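4. Results

4.1 Who kept writing

Of the 2,948 adults who signed up through the Farnotby library network, 1,131 returned at least one full week of evening pages, and those are the people we talk about from here on. We were delighted by that number! Our pilot in Flalbridge had prepared us for far fewer, and we had planned the coding work with a much smaller pile of notebooks in mind.

The people who stayed were a mixed group. Parents of young children wrote as often as people living alone, which surprised both coders. Shift workers wrote less often but at greater length, and many of them moved the habit to whatever hour came before sleep, so that an "evening page" might be dated seven in the morning. We left these in. Pacheco's earlier work on bedtime habits treats the clock as part of the routine, but our writers plainly did not, and we think they were right to go by their own day.

4.2 What an evening page looks like

We asked for very little: a few lines, by hand, at the end of the day, on anything at all. The notebook held space for 800 characters or so of ordinary handwriting on each page if one wrote small, and most writers stopped well before the bottom.

What came back was wonderfully varied. The most common opening was a plain report of the day (work, meals, weather, who called). The second most common was a list of things for tomorrow, and here we found one of the clearest patterns in the whole study. Writers who began with a list in the first week tended to drift away from it by the third, and the list moved to the bottom of the page or onto a separate slip of paper tucked inside the cover. One writer explained the change in a margin note: "Got the chores out of the way in the kitchen. This is for the other stuff." We came to call this the kitchen shift, and both coders could spot it quickly after a while.

The third kind of opening was a question to oneself. These pages were rarer, and they were the longest. They also had the most crossing out, the most arrows, and the most sentences begun twice — signs, we believe, of someone thinking on the page and enjoying the room to do it.

4.3 Place and company

Where people wrote mattered more than we had guessed. In the exit form, writers named the spot they used most, and beds and kitchen tables came far ahead of desks. Several people who did own a desk said they avoided it in the evening, as it felt too much like work. A smaller group wrote in parked cars, outside the house, before going in. Quezada, who coded the exit forms, found that the car writers were among the steadiest of all, and we would love to see someone follow up on them.

Company cut both ways. Writers who shared a bedroom often described a short agreement with a partner: the lamp stays on for ten minutes, and nobody reads over a shoulder. Where there was such an agreement, the habit lasted. Where there was none, pages grew shorter over the first two weeks and then, in many cases, stopped. Children were a different matter. Some parents gave a child a notebook too, and the two of them wrote side by side, which we had not asked for and were very glad to hear about.

4.4 Missed days

We had expected one missed evening to lead to another. It did not, at least for most writers. The usual pattern was a gap of a day or two and then a page that made no mention of the gap. Writers who did mention it, and who apologized to the notebook, were more likely to miss again within the same week. Lammers suggested reading these apologies as a sign that the notebook had become a duty, and the exit forms bear him out: the word "should" turns up far more often among people who stopped early.

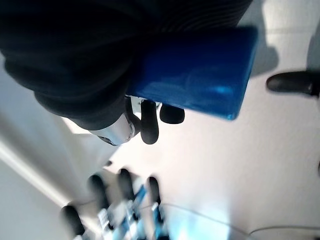 Figure 3. Black fingers beyond a silver wrist section, the shorter finger tucked beneath a blue object.

Vol. 8, No. 2, p. 31

There is a practical lesson here for anyone who runs a writing program. Our own welcome letter, sent in February, asked people to "try not to skip a day." We would take that line out. The Astano group, who used the same notebooks with a different letter, told their writers to pick the book up whenever they remembered it, and their pages after a gap read as relaxed and chatty as the ones before.

4.5 Reading back

Near the end, we invited everyone to read their first week again and write one last page about it. This was the part of the study we enjoyed most. Many writers had forgotten what they wrote, and a good number were touched by small things: a soup that came out well, a neighbor's new dog, the first evening cool enough to open the windows. Worries looked different too. Writers often marked an early worry as settled, or could no longer say what it had been about.

Not everyone liked reading back. A few found their early pages dull and said so, with some humor, and a few skipped the task because the first week had been a hard one. We had made the task optional for exactly that reason, and we would do so again. Section 5 takes up the final pages in more detail, beginning with those that were written as letters.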